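Does the Cenitz pushing result hold up outside their own table?
asked by Zakley

Their write-up says a plain rod can separate any block you name from a pile, up to 100 pushes per trial, trained on 1000 demos. I'm trying to repeat it and I don't buy the headline number. Our setup: 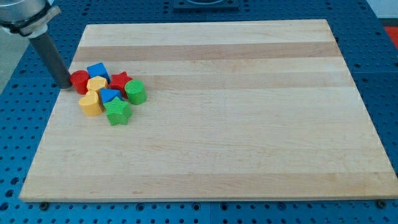

Rod tool beside the red cylinder, blocks bunched at one end of the board.

Has anyone got close?

Sreekumar Kamath
Not with blocks touching like that. I ran 200 trials and the middle ones were hopeless. Check how they score it. A block that drifts free by accident counts as a success, so run a random-push baseline before you believe anything.

flevasum
works fine for me, maybe retrain?

Wei
Retrain on what? They only released 9 start layouts, and the blocks are spread out in most of them.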